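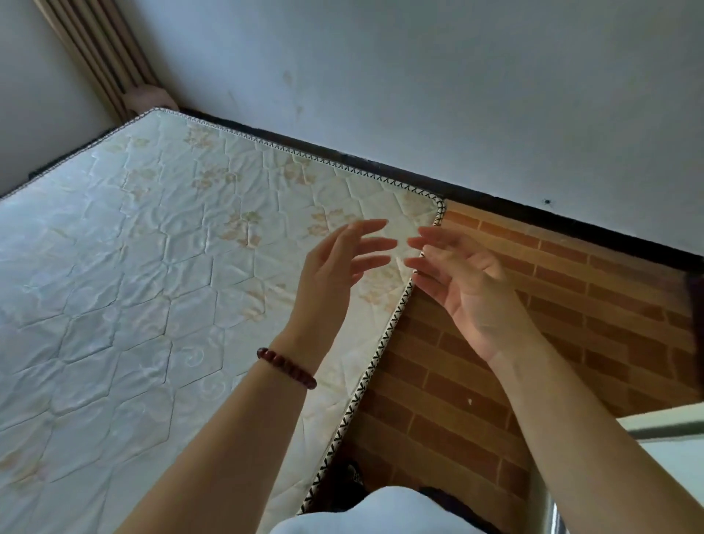
Two hands at a mattress corner, Sat 27 October

I look after the bed-making cell at Bassey, and my one strong opinion is that we set it up from the wrong end. The Doralex manual has you zero the arms, tune the grip and then, on page 23, show it a mattress. I'd start with the mattress! A quilted cover creases whenever you lean on it, and a rounded corner is a different corner every time (ours are, anyway).

Last December I lost 2 days chasing a fault in the left wrist. I swapped the cable, reran the calibration, swore a bit – and the wrist was fine. Somebody had taught the corner point on a firm foam block, and on a spring mattress the fingers closed on nothing much.

So now I teach corners on the real thing, by hand, 20 passes before I touch a setting. It's slow and my back hates it. I still think it beats another 340 lines of tuning, and I'd like the manual to put it on page one.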